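Three weeks with the hand-held grippers, and some thoughts on fingertips

I said back in my last post that I'd have a proper go at comparing grippers before I wrote any more about them, and for once I've kept my word! It has taken over the evenings a bit, I'll admit, and there's a notebook by the kettle now with far too many pages of scribble in it, but I've enjoyed it more than anything I've done in the hobby since I built that first wobbly arm.

For anyone new, what I'm after is a tool I can hold and work by hand, with a camera looking down over the fingers, so that I can show a task the way I'd want an arm to do it later on. I chose clothing because it's the thing I'd most like help with, and because it is such a good test. A block is a block whichever way you come at it. Fabric slides and bunches and never sits the same way twice.

I started with the gripper with the blue fingertips. It has a grey body with black linkage arms on silver pins, and I like that I can look straight down between the two fingers and see where they're going to meet. The piece of clothing I've used most is a dark grey one with white lettering and pale stitching along the seams, and the stitching is a real help when I'm going back through footage at night and trying to work out which fold is which.

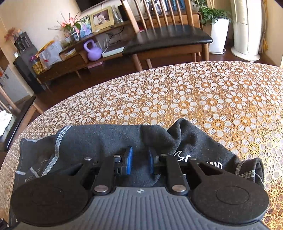

Coralie Pirihi wrote in the comments last time that flat pads are fine for picking up an edge but hopeless once you want the cloth to stay put while you turn it, and that I should try something softer at the tip before spending any money on a new linkage. She also reckoned I was squeezing far too hard, and that a light pinch with a bit of a drag toward you picks up one layer where a hard pinch picks up three.

Well, I went away and tried the light pinch, and I think she's right about the squeezing. I'd been treating the trigger like a pair of garden shears. Coming down slowly, letting the tips touch the table and then closing them gave me a much tidier gather, and I could do it again and again without fishing about. I'm still not convinced about flat pads being hopeless, though – give me a thick seam and I'll back them every time.

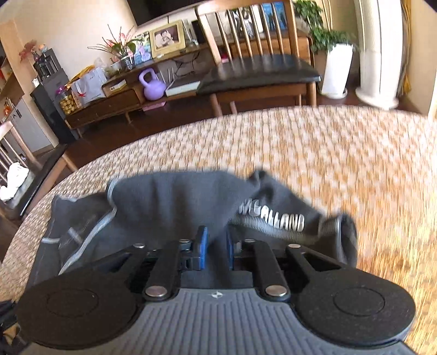 Blue tips closed up on the grey knit, by the lettering.

Price comes into it too, of course. The Tanport kit I've had my eye on is 900 dollars before postage, and the Sendley one is 188 but comes with no camera mount at all, so you'd be printing your own. I've done that twice now and the second one was very nearly square. If anybody has managed to fit a Takier bracket to the Sendley body without drilling, please write and tell me how, as I've been going around in circles with it!

I've also been logging every attempt, good and bad, and I'm up to 156 clips as of tonight. I know people who think that's nothing, but I label them all myself and it's slow going with a cup of tea in the other hand.

The softer tip got its turn over at the sofa. It's a tall black one with a fuzzy top and a rounded end, on a black gripper, and it's a completely different feel to use. I find I go in at a lower angle with it and let the tip nose under the cloth. Working on a sofa is harder than on a table as well – the cushions give way under you, there's a backrest to bump into, and a good big heap of dark clothes is a lot to ask of any camera when it comes to telling one thing from another.

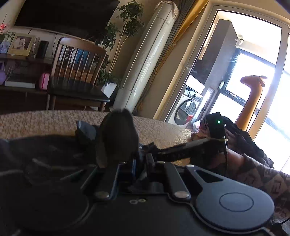

What I'd like to try next

More light from the side, first of all, and some pale clothes in among the dark ones. I'd also like to swap the tips over so that I'm comparing the fuzzy one and the blue ones on the same body, which I really should have done from the start. My Georgiou controller is still in its box and will probably stay there until December, when I've got a bit of time off and can spread everything out properly. If you've got a favourite fingertip material, do leave a comment and let me know how it's holding up for you, especially on anything knitted.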